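## 4. Setting up a memorial event page

This section covers creating a public page for an anniversary or remembrance event in Clestlow. You need an Organizer account. If you only have a Contributor account, ask your town or county office to change it before you begin.

### 4.1 Create the event

1. Sign in and open **Events > New > Remembrance**.
2. Enter the event title. Titles can be up to 90 characters, including spaces.
3. Choose the sponsoring office from the list. If two offices share the event, pick the one that holds the permit and add the other under **Co-sponsors**.
4. Enter the start time and the end time. Clestlow uses the time zone of the sponsoring office.
5. Select **Save as draft**.

**Note:** The Remembrance type turns off ticket sales, countdown banners and the sponsor carousel. You can't turn them back on for this event. To use any of them, start over with the Public Gathering type.

### 4.2 Add speakers and elected officials

1. Open the draft and select **Program**.
2. Select **Add speaker** and type the name as it should be printed.
3. Under **Role**, choose Family, First Responder, Clergy, Official or Other.
4. For officials, fill in the office held and the term dates. Former officials must have an end date, or the page will list them as current.
5. Drag the names into speaking order.

A program can hold up to 12 speakers. Readers of names are entered separately under **Roll** and don't count toward the limit.

**Caution:** During the filing period before an election, the page will not publish if a speaker is marked as a candidate. Montoya County and the city of Trorano apply this rule all year. Check with your clerk before you send out invitations.
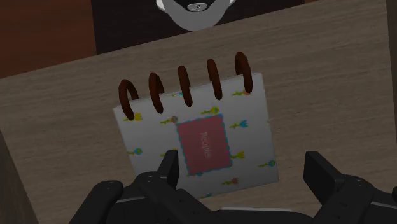 If the program changes after you publish, Clestlow marks the page "Updated" and keeps the earlier version in the history. Anyone can read the history. Removing a speaker doesn't remove the name from older versions.

### 4.3 Enter the roll of names

1. Put the names in a spreadsheet with one name per row. Use the columns Last, First, Middle and Suffix.
2. Save the file as CSV with UTF-8 encoding. Other encodings damage accented letters.
3. Go to **Roll > Import** and choose the file.
4. Read through the preview. Rows in yellow have a possible duplicate and rows in red are missing a last name.
5. Correct the file and import it again, or fix single rows on screen.
6. Select **Confirm roll**.

The import limit is 3000 rows per file. For longer lists, split the file and import the parts in order.

**Note:** Don't merge duplicates until a second person has checked them against the source list. Two people with the same name may both belong on the roll.

### 4.4 Comments and moderation

Comments are off by default. To turn them on:

1. Go to **Settings > Comments** and select **Allow with review**.
2. Assign at least two moderators, for example:
 - Nadine Moussa (lead)
 - Rawan Khoury (backup)
3. Set the review window. The default is 8 hours. Comments left unreviewed after that stay hidden and go to the lead moderator.
4. Paste in your office's comment policy. The page won't accept comments while this field is blank.

Moderators can approve or hide a comment but can't edit one. Hidden comments may be public records in your state, so they are stored and not deleted.

### 4.5 Publish

1. Select **Preview** and check the page on a phone and on a computer.
2. Select **Send for approval**. The approver gets a message through Prirkel, or by email if your office doesn't use Prirkel.
3. After approval, select **Publish**.

If **Publish** stays gray, open **Checks** to see which fields are incomplete.

Section revised 1/13/21. Send corrections to Tainá Guerra, documentation.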